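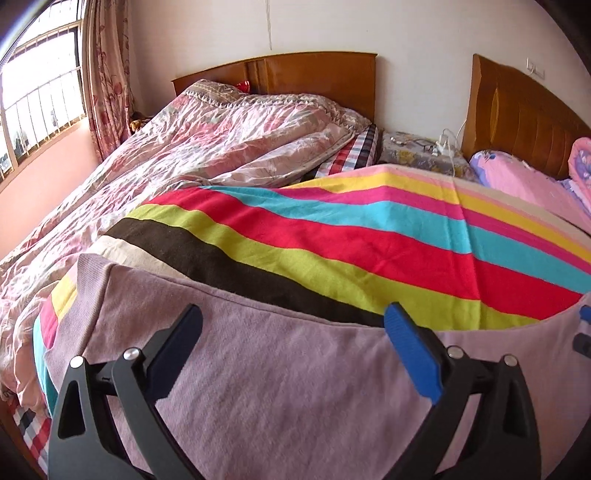 Unit 9: Penalty kill structures
Ice hockey coaching, level 2. Instructor: Aleksandra Witkowska

1. Terms

Box: four skaters, two high and two low, each responsible for one quarter of the zone.
Diamond: one high, two on the flanks, one at the net. Used against an umbrella power play.
Wedge plus one: three skaters hold a tight triangle in front of the net while the fourth pressures the puck.

2. When to pressure

A penalty killer leaves the structure on one of these cues:
- the puck carrier has his back to the middle
- the puck is bouncing or in the skates
- a pass is slow along the boards

Without a cue, hold position, stick on the ice in the passing lane. The far-side forward must not drift above the top of the circle.
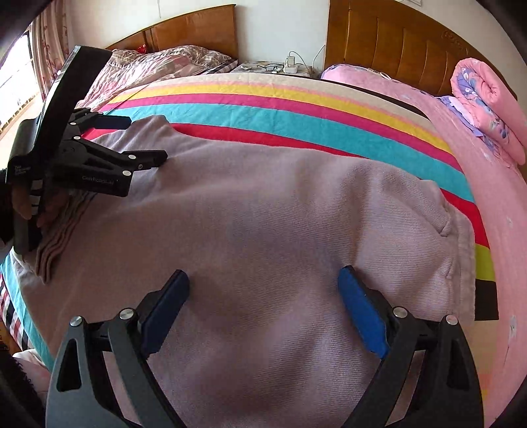
3. Clearing

The first option is the hard rim or a shot down the ice. A short pass is allowed only if the receiver is facing up ice. Most failed clears in the Ulov game tape come from the weak-side wall — watch the winger's feet before the puck arrives.

4. Shift length

Target is 25 seconds. At 42 seconds a killer who has not cleared the zone is considered trapped, and the unit collapses to the wedge until there is a whistle or a clear. Change on the clear, far-side defenseman last.

Reading for Friday: Matoušek, chapter on defending the umbrella. Bring one drawn diagram of the diamond rotating to a box after a low pass.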